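Write the start state down before anyone picks up a gripper

Opinion

Most of the argument about standards for manipulation data concerns file formats. Which container, which time base, which coordinate convention, whether orientation is stored as a quaternion or a rotation matrix. These are real questions and I have lost working days to all of them. They are also recoverable. A file with the wrong axis order can be fixed with a script on a Thursday afternoon, once someone notices.

The part that cannot be fixed later is what the operator was told to do, and what the work area was supposed to look like when the recording began. On that, current practice in small and mid-sized labs is poor, and I include my own in the criticism.

Last April we took delivery of a set from Brivton, 2,247 episodes of tabletop handling with hand-held grippers. The pose tracks were clean and the calibration files were present and correct. The task field in every record read "tidy objects". There was no statement of where the objects began, what counted as finished, or whether the operator was meant to use one hand or both. We could infer some of it from the footage. Inference is a bad substitute for a line of text that would have taken a minute to enter.

A collection protocol should contain, at minimum, a start-state sheet for each task. The sheet names every object on the work surface, gives its placement to a stated tolerance, and says which items are targets and which are there as distractors. It states the end condition in terms a second person could check. It is issued with a version number and the version number goes in the record.
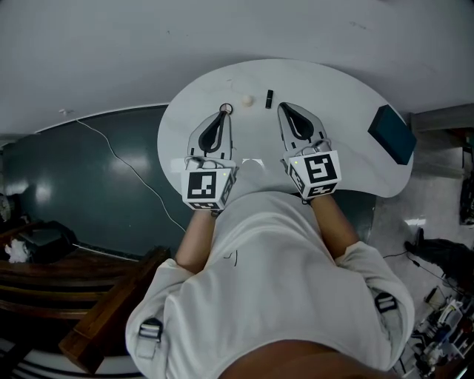 Two-handed work with hand-held grippers. Three small items lie in a row on the tabletop, with a dark teal box at the right end.

Consider what an annotator can and cannot get from a view like that one. The objects can be named in general terms. Their order from left to right can be read off. Whether the box is the destination, a distractor or something set down between tasks cannot be read off at all, and a model trained on the guess will inherit the guess. Nor does the view establish which gripper was meant to move first. Those are facts about the instruction, and the instruction lives outside the camera.

My second proposal concerns the area beyond the work surface. Many draft guidelines ask for a bare, uniform background. I think this is a mistake for data intended to generalise, and it is routinely ignored anyway. Bags, shoes, cables and spare parts turn up in ordinary rooms, and a policy that has never met them will be brittle. The rule should be that background variation is permitted and recorded by session, while anything on the work surface is controlled and recorded by episode. The boundary between the two is the table edge. That is easy to teach and easy to audit.

Cables are the exception. A cable on the floor inside the operator's standing area is a trip hazard whatever its value as visual variety, and an operator holding a device in each hand has no free hand to catch a fall. The Mamani site procedure already requires a floor check before each session, signed by someone other than the operator. I would adopt that wording unchanged.

Third, rest. Dostska's internal guide allows blocks of up to 200 episodes without a break. I consider that too many for two-handed work with the forearms extended. Fatigue alters grip approach and speed, so late episodes differ from early ones in a way the metadata never shows. Break times belong in the log alongside calibration times.

Brenda Bustos, who ran collection at the Brulwood lab when I visited, objected that all this paperwork slows operators down and that they will fill it in carelessly by the second week. She is right about free-text forms. Her own solution was a printed card with 4 tick boxes and a scannable sheet number, completed before the recording could start. The software would not arm without it. I have not seen a better arrangement, and it costs very little.

The objection I take less seriously is that large models will absorb the noise. Perhaps they will. A lab that has to explain a failed placement to a customer still needs to know what the demonstration was supposed to demonstrate, and at present many of us would have to go and ask the operator, if the operator is still employed there.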